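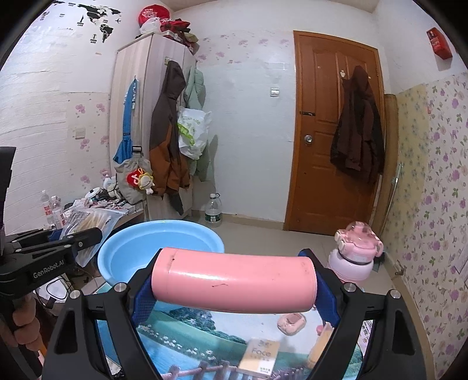 I've supported Wiltow since I was a kid, and I have got used to the club treating the cup as something to be got through. So I wasn't expecting much when the draw gave us Clollonthorpe at home, three days before the biggest league game of the season.

The manager made seven changes. I know a lot of people were unhappy when the lineup went up, and I was one of them. Clollonthorpe are a division below us, but they had won their last four away from home and they don't sit back. Their two strikers are big and they chase everything. Putting out a back line that had never played together against that pair looked like asking for trouble.

For the first half hour that's how it went. We couldn't get out. The young left back kept being left on his own against two men, and the winger in front of him either didn't see it or had been told to stay high. Their goal came from that side. A low cross, nobody picked up the run at the far post, and a simple tap-in. You could hear the away end from the parking lot, according to my neighbor, who was late.

What changed it was moving the holding midfielder over ten yards to the left. It was a small thing and I only noticed because I sit high up behind the dugout. After that the left back had help, and when we won the ball there was someone to give it to. We equalized right before the break from a corner. It came off a shoulder, I think, but they all count.
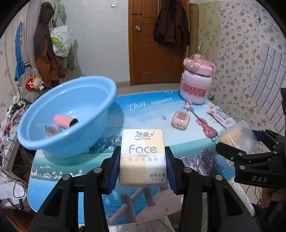 The second half was better to watch. Both teams were tired and the field was cutting up badly in front of the main stand, so there was a lot of space. We scored again from a quick throw-in while their center back was still arguing with the linesman about whose ball it was. I have seen us concede that exact goal so many times that it was strange to be on the other end of it. After that we dropped deeper than I would have liked. They hit the post once and had a good shout for a penalty turned down. From my seat it looked like a penalty. It finished 2-1.

So now we're in the next round, which is played in January, and the question is what to do about it. I've read plenty of people saying we should let the cup go and put everything into promotion. I don't agree. The players who came in needed that game. Most of them have spent the fall sitting on the bench in a big coat, and you can't ask someone to cover an injury in the spring when they haven't had a proper match since preseason. The reserve goalkeeper looked nervous with his feet early on and then made a very good save at 1-1. He'll be better for it.

The money matters too. The roof on the Ciltar end has needed work for as long as I can remember, and a home tie against somebody big would help with that. An away tie would do as well. I'd like a trip somewhere I haven't been.

As for the league game, Yan Park is never an easy place to go and we have a poor record there. I would start the same team that won the last league match, with one exception. The young winger who came on for the last part of the cup game should play on the right. He's direct, he puts his crosses in early, and their left back doesn't like being run at -- he was booked twice against us last season. Keep everyone else where they are.

I'm going on the supporters' coach, and there were still seats left when I booked mine. Bring a hat. The away section there has no cover and the wind comes straight across it.

Comments

northbankseat
Agree on the winger. Don't agree on the cup. We haven't got the numbers for both and it'll show by spring.

mudandchalk
It was a penalty all day long. Clollonthorpe fan here, no hard feelings, good luck in the next round.

old_turnstile
The corner went in off his ear. I was right behind it.

hattie77
Does the coach stop at Ciltar on the way back or only on the way out?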